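Evham Needlework and Mending Circle
Minutes of the general meeting, 19/02/2024
Held in the upstairs room at Flirnuvholm

The meeting opened at 7:05 p.m. The chair welcomed two new members. Minutes of the previous meeting were read and accepted with one correction: the price of the wool batting should have read $23 a roll.

1. Money
The account stands at $507 after the hall rent was paid. Dues are still owed by several members and a reminder will go out with the next newsletter. The insurance renewal has come in at $179, the same as last year. Moved and seconded that it be paid. Carried.

2. Spring mending day
The date is set for the second Saturday in April, 10 to 3. Wonen has agreed to let us use the front half of the store again and will leave the cutting tables up. Last year we took in over 200 garments and could not finish them all. It was suggested that we stop taking items at 1 p.m. and that zippers be handled by appointment only. A member asked whether coats would be accepted. Agreed that coats would be taken for buttons and hems but not for relining. The sign-up sheet was passed around. We still need people for the afternoon, mainly at the intake table.

3. Classes
The beginner class on hand mending finished last month. Comments were good on the whole. Two people said the room was too dark for black thread on navy, and the lamps will be brought down from the closet for the next one.
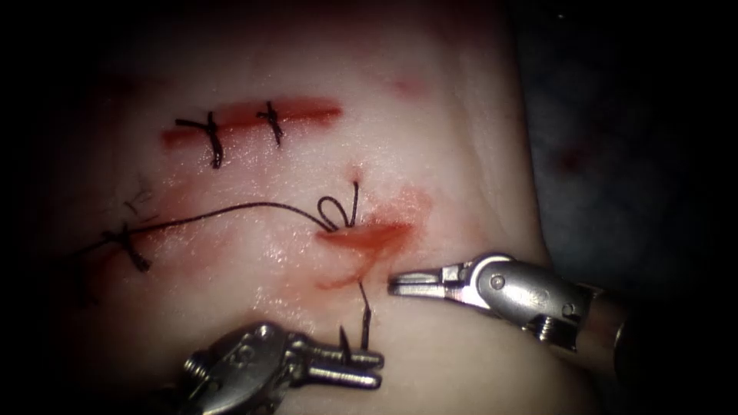

The next class will cover basic hand stitches for closing tears, over four evenings. The plan is running stitch and backstitch on the first night, whip stitch and ladder stitch on the second, darning on the third, and bring your own item on the last. A member asked for time on single tied stitches, each one knotted and trimmed separately, like the two black ones set side by side across the upper cut in the photo. They are slow to do, but if one comes undone the rest of the seam holds. The chair thought this could go in with the second night. The handout will be updated, and the page on thread weights needs correcting before it is printed again. The fee stays the same. Discussion of a separate class for teenagers was put off until we know whether the room is free after school.

4. Supplies
Châu has raised its prices on cotton thread but will still give us the group discount on full boxes. Agreed to order one box each of black, white and gray. The good shears are back from sharpening and are not to be used on paper. The small steam iron leaks and will be thrown out. No decision on a replacement. Members with a spare iron in working order are asked to bring it next time.

5. Other business
The quilt frame is still in the hallway and the building has asked for it to be moved. It will go to the storage room by the end of the week.
Parking behind the building will be closed during the paving work. Use the street side.
The library has asked for a display of darned socks and will provide a case with a lock. Anyone lending items should label them on the inside.

The meeting closed at 8:40 p.m. Next meeting same place, same time. Bring scissors.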